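Nendell 2 gripper, tested in simulation

Posted June 11, 2021

The Nendell 2 is a two-finger parallel gripper sold mostly to labs that already own a Vemov arm. I run a Clundar arm, so I spent my first evening writing an adapter config. The manual covers this in half a page and leaves out the tool offset, which you have to find by trial and error.

I tested the gripper model that ships with the software before paying for the hardware. The download is free, it loads in the usual simulators, and the joint limits match the data sheet. My test was the kitchen counter set from Quintana, with bowls, plates, vegetables and a few awkward flat things. I ran 257 pick attempts over two weeks, all with the same controller gains.

Round and long items went well. The sweet potato on the blue plate is a fair test, as the finger has to come down close to the plate without pushing it. The fingers are tall and narrow with rounded tips, and they fit into gaps my old gripper could not reach. I lost a few grasps when I closed too fast – slowing the last part of the close fixed most of them.
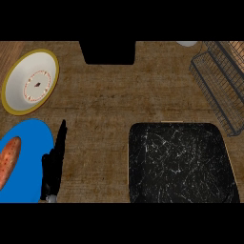
A reader who runs the older Nendell on a Vemov arm wrote in to say that the slow close is needed on the real hardware too, and that the default force setting is too high for soft produce. He turned his down to 10 newtons in March and has left it there.

I tried his setting and would keep it for vegetables. It is too weak for a heavy board. Flat items are the weak point of this gripper in general. The marble cutting board never came up cleanly at any force, and thin plates only worked when I went for the rim.

The body behind the fingers is bulky. On an open counter this does not matter. Near the wire basket I had to plan a steeper approach, and reaching down inside it was slow work.

The camera view is the other thing to check. I used a fixed overhead view. From there the gripper body can hide the object just before contact, and a wrist camera would help. The mount is sold separately.

The full kit costs $3829 with the controller, and delivery takes around two weeks. For produce and small round objects I would buy it. For trays and boards I would look at suction first.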